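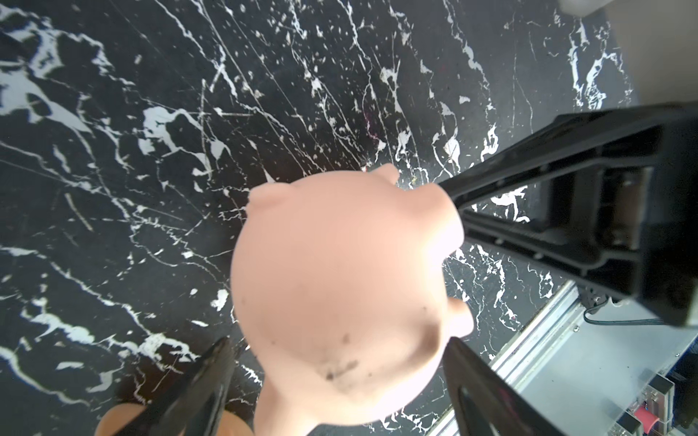

Quit throwing out the old toys. I mean it. Every February the Salinas Street library does its big clear-out of the kids' corner and every February a perfectly good bin of stuff goes to the dump, because it looks used. Well, it is used. A pink plastic pig with dark smudges and scuffs low down on its body is still a pig. Two ears, round back, all there. What exactly is the problem?

The problem, I'm told, is presentation. Parents walk in, see scuffs, think germs. Fine. Soap exists. So does a sink, in the back, next to the copier. I washed toys in it myself when my kids were small and it took one evening and a roll of paper towels.

What we get in place of the old stuff is a set from a catalog. This year it was the Grosberg set, all beige, all matching, more than 100 dollars, and my grandson gave it maybe five minutes. Then he asked where the farm was. The farm was gone. Barn, fence, animals, the tractor with no driver. He's 4. He had names for all of them.

Kids don't care about matching. They care that the thing was there last week and is there again this week. Adults forget this – or we remember it only about our own things. I still have my father's stapler, which jams. I'm not getting a new one.

And the money. I hear all the time there isn't any, the Dallov branch lost it's Saturday hours over money, story time went down to every other week over money. But there is money for beige. Somebody signs off on that. I asked at the desk who and got a phone number, and the phone number got me a recording.

Heriberto Aguirre wrote on this page last month that a public room should look cared for, and that people treat a shabby place shabbily. He has a point. The carpet in there is a disgrace and I'd vote to replace it tomorow. But cared for and brand new are two different things. A mended book looks cared for. So does a clean old toy.

So, next February. Put the bin out front for a week before it goes anywhere. Tape a sign on it. Let people take stuff home, wash it, bring it back if they feel like it. Costs nothing. And give the farm its shelf back – bottom one, by the window, where the little ones can reach.

Print this page | E-mail this to a friend

Comments (3)

Dayana Barrera: We saved two boxes from the Ovska school sale the same way. Dish soap and an old toothbrush. Scuffs don't all come off, kids never said a word.

reader in Dallov: Saturday hours first, toys second. Sorry.

mjk: The tractor NEVER had a driver, my daughter is 19 and it didn't have one then either

Contact us | Copyright 2021 | Back to top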